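Trerna Wrist Marker Mount
Sold by Tosotstead – made to order in our shared shop in Berutbridge

Price: $12 for the block, screws included
Weight: 207 g with the marker plate on
Part no. 532

I started making these for my own arm, which I call Simon, because I was fed up with losing track of where the wrist was every time I took the gripper off and put it back on. Tape didn't hold. A printed square glued to the housing held fine until I needed to get at the bolts under it, and then I was scraping glue for an evening!

So now it's a proper block. It sits between the wrist joint and the gripper, the marker faces up, and the two screws go in from the lower face where you can still reach them with a short hex key. I try every change in simulation before I cut anything. My practice room in there is pretty homey: teal wall, big wooden table, a wheelchair pulled up at the far corner, and a couple of small things left on the far half of the tabletop for Simon to go after.

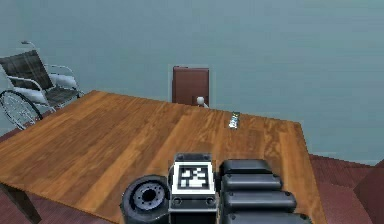

Bart Vanhove wrote to ask whether the block gets in the way when the wrist rolls all the way over, and said his own arm had clipped a homemade bracket twice before he gave up on it. Mine clears on the full roll with the stock gripper. If you've put longer fingers on, send me the measurements first and I'll check it against the model – takes me an evening, no charge.

You'll need to redo your hand-eye calibration after fitting it (sorry, no way around that one). Use the plate that comes in the bag and keep the white border clean, it matters more than you'd think. I wipe mine with a dry cloth and leave the alcohol in the cupboard.

In the bag: block, marker plate, 4 screws, one sheet of instructions. The simulation model comes by email when you order. Black only for now. I want to have a gray one ready by March.

Chun-hung Tai cuts the plates, I do the rest, and we ship on Fridays.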